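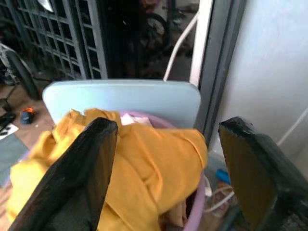
Wrist view, laundry task: yellow garment and pink basket.

Giment laundry collection, catch-up, Oct 4, 2020
On the call: Hatice Dursun, Vimala Hegde and me (typing as we go, so sorry for the spelling!)

Hatice went first. We've got 3,016 episodes in now, and she's thrown out 34 from the last batch where the wrist picture froze halfway through. I asked if we could keep the first halves. She'd rather not, and Vimala agreed with her, so out they go.

Then a long chat about labels (sorry, my fault). Half of us write "basket" and half write "bin", and Vimala wants one word. Basket it is. She'll fix the old ones this week.

I moaned about the dark rooms again. Hatice will try 40 more with a lamp on and we'll compare.

To do:
Vimala - labels, then send the lot to Skastard
Hatice - lamp episodes
Me - write up the folding instructions, which I promised in May, oops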